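Murnix Silicone Baking Mat Set: Review After a Month of Use
By Bernadette Brophy
April 8, 2024

I bake two or three times a week, mostly cookies, flatbreads and the odd tray of granola, and I was going through a roll of parchment every couple of weeks. In March I bought the Murnix set, two half-sheet mats and one smaller one for a toaster oven, for 34 dollars at the kitchen store in Madimville. I paid for it myself.

The mats come rolled up in a cardboard tube. Two of them lay flat as soon as I took them out. The third had a curl at one end that took three days under a stack of cookbooks to go away. There was a faint rubbery smell, so I washed all of them in hot soapy water and put them in the oven empty at 350 for 30 minutes, as the leaflet says. After that I couldn't smell anything.

Cookies first. I used my regular oatmeal dough, which is sticky and spreads a lot. On the mat the cookies came out a little thicker than on parchment and paler on the bottom. If you like a crisp base you will need to give them an extra minute or two. They lifted off with no spatula at all once they had cooled for 5 minutes. Chocolate chip was the same story. Shortbread was the one I didn't care for, because the bottoms stayed soft, and I have gone back to a bare tin for that.

Sticky things are where the mats earn their price. I made peanut brittle, two batches, and it popped off in one sheet both times. I also did a tray of honey granola bars that normally weld themselves to the paper, and those peeled away clean. Roasted carrots with maple syrup were fine too, though they didn't brown as well as they do straight on the metal. 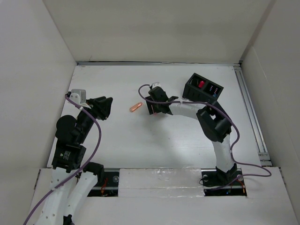

Flatbread dough was a mixed result. The big mats have inch marks down one side and circles printed for 8, 9 and 10 inch rounds, and I used those for rolling out. The printing is clear and hasn't faded. But the mat slides on my counter unless I wipe the counter with a damp cloth first, and even then it creeps when I lean on the rolling pin. My neighbor Danish Kakakhel has the Güneş pastry mat, which is heavier and has a tacky back, and I borrowed it for an afternoon to compare. For rolling, his is better by a long way. It isn't meant for the oven above 400, though, and it doesn't fit a half-sheet pan, so you would be buying it for one job only.

I also have an old Jimham mat that must be six or seven years old. It is thinner than the Murnix and has gone brown in the middle, but it still works, and the cookies I baked on it were a shade darker underneath. If you already have one of those and it isn't torn, I don't see much reason to replace it.

Washing up is the part I like least. The surface holds on to grease. After bacon I washed a mat twice with dish soap and it still felt slick, and it took a paste of baking soda and water left on for half an hour to get it right. They are sold as dishwasher safe. I ran the small one through four times on the top rack and it came out with a white film that rubbed off with vinegar. I wash them by hand now and hang them over the oven door handle to dry.

Do not cut on them. I knew that and still ran a pizza wheel across a corner of one while I was talking to my sister, and there is a nick in it now. The instructions say to throw a mat out if the fiberglass inside is showing. Mine isn't that deep, so I'm keeping an eye on it.

Heat: rated to 480 degrees. The hottest I have gone is 450, for flatbreads, with no scorching. No broiler, according to the leaflet, and I haven't tried it.

The store's website had 367 reviews when I looked, and nearly all the complaints were about the curl and the smell. Both went away for me, but if yours don't, the store takes them back within 30 days with the tube.

What I'd change: a loop or a hole for hanging, a grippier back, and the option to buy one large mat by itself. I have used the toaster oven size twice for baking, and otherwise it sits in the drawer.

Would I buy them again? For candy, granola bars and sticky cookies, yes. For pastry I'd get something heavier. I still keep a roll of parchment for shortbread and for lining loaf pans, but I've only used a few feet of it in the past month.

Rating: 4 out of 5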